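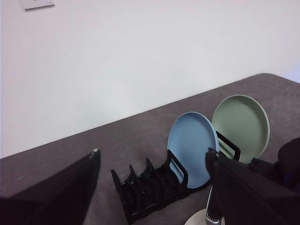
Dravovik 77 folding stage piano

I've been lugging keyboards to gigs since I was at school, so when Statex asked me to write up the Dravovik for the shop page I'd already had one at home for a month and didn't much want to hand it back! It's a full 88-key piano that folds in the middle, and it goes on the back seat of my little hatchback with room left over for the stand.

The keys are properly weighted. They're a touch lighter than my old upright, but after a two-hour set my wrists were grateful. There are 77 sounds on board (I use four of them, if that) and the two electric pianos are lovely through a decent amp. The organs are a bit thin, so I'd skip those.

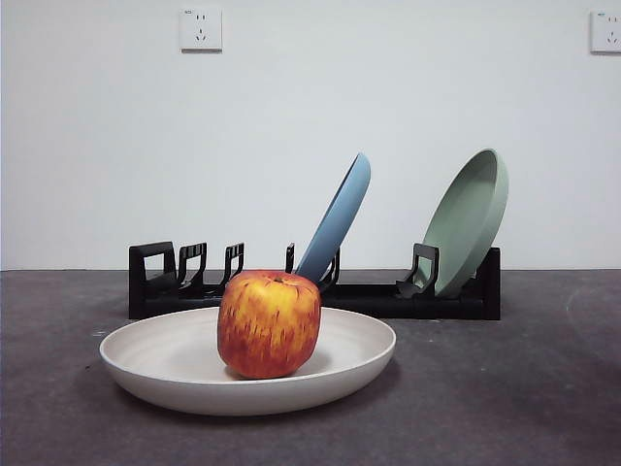 The hinge was my big worry. I kept expecting a gap or a wobble around middle C, and I've stopped noticing it's there. Do push the catch until it clicks, though – mine popped up halfway through a ballad at the Dullulen in June last year, when I had an early one on loan.

It's £733 with the sustain pedal, or £986 if you want the Nghiêm hard case as well. I'd get the case, the soft bag has no padding at the corners.

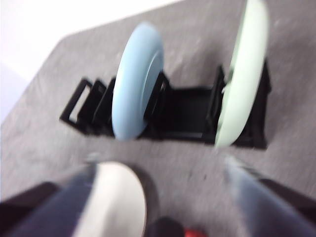 Can I run it off batteries?
Only with the add-on pack, sold separately. The piano comes with a mains adaptor and a nice long lead.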